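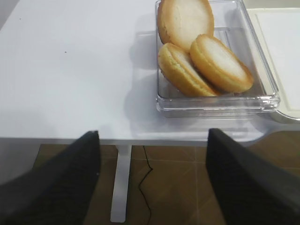

Category: Company News / Food Handling
Reading time: 5 minutes

Misia publishes set-up and care routine for its bun handling cell

Misia has released the full set-up and care routine for Gilo, the single-arm cell it uses to develop handling of soft baked goods. The routine covers the gripper fingers, the wrist camera, the table and the cabling, and it can be downloaded free of charge by any bakery or integrator running a similar machine.

The document was written over the past year by the people who look after the cell each day. Until March it existed as a set of handwritten notes kept beside the controller. It has now been put in order, tested by staff who had not worked on the cell before, and corrected where they got stuck.

"We were getting good days and bad days from the same program," said Čestmír Štěpánek, who leads cell maintenance at Misia. "When we went back through the log, most of the bad days came after somebody had changed a finger pad or moved the table a little and carried on. The program was fine. The cell had shifted under it."

Gilo picks up bread and buns and places them in trays. Soft goods are harder to handle than boxes or bottles. A bun gives when it is squeezed, its crust and its cut face have different grip, and two pieces leaning on one another will often move together when one is touched. Small errors in finger position that would pass unnoticed with a rigid part can leave a dent or a torn edge.

Finger pads

The largest section of the routine deals with the two fingers. Each carries a flat black pad with a light texture. Flour and fat build up in the texture and change the way the pad holds, so the pads are wiped at the start of every shift and again at the midday stop. Misia uses a damp lint-free cloth followed by a dry one. Solvent cleaners are not used on the pads at any time.

Pads are replaced as a pair every 1000 picks, or sooner if either one shows a nick on its squared end. Fitting a new pad beside a worn one was the most common fault found in the log. The fingers then close off-centre, and the bun is pushed sideways before it is gripped.

After new pads go on, the operator opens the fingers fully, closes them on a gauge block and checks that both touch at the same moment. If they do not, the mounting screws are loosened, the fingers are squared against the block and the screws are tightened again in turn. The opening and closing check is then repeated from the start.

Wrist camera

The small camera at the wrist looks out between the fingers. Its bracket is held by a pair of screws that can work loose, and the routine asks for these to be checked by hand once a week with the arm powered down and locked out.

The operator also compares the live view with a saved reference view. Both fingers should enter from the bottom, spread evenly, with the gap between them clear. If one finger sits higher or wider than it does in the reference, the camera has turned in its bracket or the finger has been fitted crooked. The routine gives a short test for telling one from the other: with the gripper closed, a camera that has turned will show the meeting point off to one side and tilted, while a crooked finger will show a wedge of light between the pads.

Clear plastic trays get a page of their own. A transparent rim catches the light in some positions and nearly disappears in others, and the camera can lose the edge of the tray as a result. Misia's advice is to set the overhead lights first, leave them alone, and only then teach the tray position. Blinds are kept at the same height all day.

Table and floor

Gilo works over a white table with a matte top. The matte surface keeps glare down, but crumbs and specks show up on it and have at times been taken by the vision software for part of the product. The top is wiped between runs and inspected from a low angle under the work lights.

The table stands on a tiled floor, and its legs had been creeping along the grout lines when people leaned on it. The feet are now marked with tape on the floor so that any movement can be seen at a glance. If a foot is off its mark, the table is moved back and the position check is run before any more product is handled.

Cables are to be tied up along the underside of the table and kept off the floor. The routine treats a hanging cable as an item to fix at the next stop. A cable caught by a mop or a shoe can pull on a connector without unplugging it, and the fault that follows comes and goes and is slow to trace. Misia lost 19 hours to one such fault last winter.

Position check

The last part of the routine is a position check, run at start-up and after any of the work described above. The arm moves to three taught points over the table and stops at each one. The operator compares the fingertips with a printed target and signs the sheet. If any point is out, the arm is not used for product until it has been taught again.

"It takes a few minutes and people used to skip it," said Štěpánek. "Now the sheet has to be signed before the program will be loaded. That was an unpopular change for a fortnight or so."

The trial

Misia tried the routine with staff from Bonwood, a bakery that supplies the buns used in development. The Bonwood staff had no background in robotics. They were given the printed routine, the tools listed on its first page and a cell that had been put out of adjustment on purpose, with mismatched pads and a turned camera.

They found both faults. They also found that the original instructions for the camera bracket assumed the reader already knew which way to turn it, and that section has been rewritten with the direction given as seen by a person standing in front of the arm.

A section on removing the gripper for deep cleaning has been held back. Misia is still deciding how often the wrist seal should be changed and will add the section once that work is done.

Availability

The routine is available now in English and Czech as a printable file, with a separate one-page checklist for the wall beside the machine. Bakeries using a different gripper are welcome to adapt it, although pad life and cleaning products should be confirmed with the maker of that gripper.

About Misia

Misia develops handling equipment for small and medium bakeries. Its Gilo cell is used for development work and for training bakery staff in daily care and minor repair.

Media enquiries should be sent to the Misia press office.

Recent news
Bonwood staff complete first cell care course
Choosing trays for camera-guided picking
Gilo controller moved to new cabinet
Spare pads: changes to ordering
Notes from the spring maintenance open day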